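Home | Forums | Members | Search | Log in

Briladier Coffee Boards > Home Brewing > Pods and Capsules

Topic: Refilling and reusing capsules, who's still at it?

Print this page | E-mail this topic

tamperproof_jo wrote:
Right, I know half the board thinks capsules are the devil's work, but I've gone down the refillable hole this April and I'm having a lovely time. Bought a bag of Gutia medium roast, ground it a touch finer than I would for the moka pot, and filled 14 capsules in one sitting while the radio was on. It took ages and I got coffee in my sleeves. Every one of them made a drinkable cup and two or three were properly good, with a decent bit of crema on top!

What I'd like to hear is how everybody else does it. Foil lids or the clip-on kind? Do you press the grounds down or leave them be? And does anybody rinse and reuse the shop-bought ones, or is that madness?

mugshelf wrote:
Not madness at all. I've been doing it for years with the Closatmont ones. Peel the foil right off, knock the puck into the compost, rinse, stand them upside down on the draining board overnight. You'll get three or four goes before the rim starts to bend and then it leaks down the side. Once the rim goes, bin it (well, recycle it).

I press very lightly with the back of a teaspoon. Too hard and the machine groans at you.

bean_there_leeds wrote:
Going to disagree with mugshelf on the pressing. Don't press at all. Tap the capsule on the worktop, top it up, tap again, wipe the rim with your finger, lid on. If you press you get a hard lump with water finding its way round the edge, and then people come on here saying refills taste weak.

Also, fill them on a tray. Please. I did mine straight on the table for months and I was still finding coffee in the grain at Christmas.

tamperproof_jo wrote:
Ha, the tray thing has already been learned the hard way. I've got it all laid out on the wooden table now, with a little glass cup next to where I fill. I love drinking these out of glass, by the way, you can watch the layers settle and it makes a cheap coffee feel like a treat. Blue tray for the finished ones. I do like that it goes with the blue capsules, which is a daft thing to be pleased about but there we are.
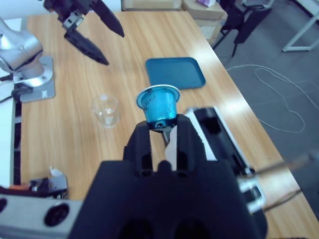
bean_there_leeds says the rim is the only bit worth fussing over, and that a single stray ground under the foil will spoil the seal every time. Fair enough, although mugshelf reckons a quick wipe with a dry cloth does the job just as well as a finger and I'm inclined to go that way, having ended up with brown fingertips all weekend.

I tried both ways on the pressing, too. Half tapped, half pressed. The tapped ones came through faster and a bit brighter. The pressed ones were stronger but one of them barely dripped and I had to open the machine and start again. So I'm with Leeds for now. Sorry mugshelf!

mugshelf wrote:
I'll cope. But what grind are you on? If yours choked with a light press then it's too fine, and that's the grind's fault, leave my teaspoon out of it. Go coarser by one notch and try it again before you write me off.

slowpour wrote:
I'll be the misery. I did this for a whole winter and gave up. By the time I'd ground, filled, wiped, lidded and cleaned up, I could have made a pot in the cafetiere and drunk it. What's the point of a capsule if it isn't quick?

I don't mean that nastily, if you enjoy the fiddling then carry on. I just think people buy the kit expecting to save time and it does the opposite.

tamperproof_jo wrote:
slowpour, I do see it, but I do the fiddling in one go in the evening and then the mornings are dead quick. 6.40, eyes shut, capsule in, glass under, button. I couldn't face a cafetiere at 6.40. I can barely face the kettle.

mugshelf, one notch coarser and a light press gave me the best one so far. Annoyingly good. I take back about half of what I said.

mugshelf wrote:
Half will do.

pip_and_crema wrote:
Long-time reader, first post. How long do they keep once they're filled? I've got room in the cupboard for 32 and would love to do a big batch, but I'm worried they'd go stale.

bean_there_leeds wrote:
Welcome pip! I wouldn't do 32 unless there's a crowd of you. Foil lids on, in a tin with a tight lid, I'd say a week and they're lovely, two weeks and they're fine, after that you may as well be drinking the tin. With the clip-on lids, a couple of days at most. They don't seal anything like as well whatever it says on the packet.

slowpour wrote:
Agree with Leeds there. Mine went flat quickly and I think that was most of my trouble, I was filling far too many at once.

pip_and_crema wrote:
Thank you both, small batches it is. Does the glass need warming first? My coffee always seems to be lukewarm by the second sip.

tamperproof_jo wrote:
Yes! Run the machine once with no capsule in it, straight into the glass, swirl, tip it out. It warms the cup and gives the spout a rinse as well. Thick-bottomed glasses are worth it for this, thin ones lose the heat before you've sat down.

mugshelf wrote:
Or use a mug like a normal person.

Page 1 of 1 | 172 views

Related topics
- Wei hand grinder, worth it for pods?
- Descaling: vinegar or the proper stuff?
- Where do you keep your empties?
- Best small glasses for short coffees
- Gutia dark roast, too oily for refills?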